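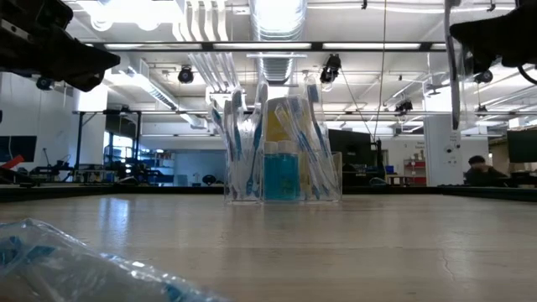
Tuesday, March 3, 2015 – Supply Room, Mamwood House

The morning was given to the toiletries for the guest rooms. The toothbrushes, white and blue, have been placed upright in the clear organizer, with the two small bottles of blue liquid at the front. Mr. Grasso considers the box too full. I am inclined to agree, but Ms. D'Amico wishes everything kept together until the July review.

The crack in the tabletop has been entered in the repairs book. The order to Nolico remains unsigned – to be raised again tomorrow.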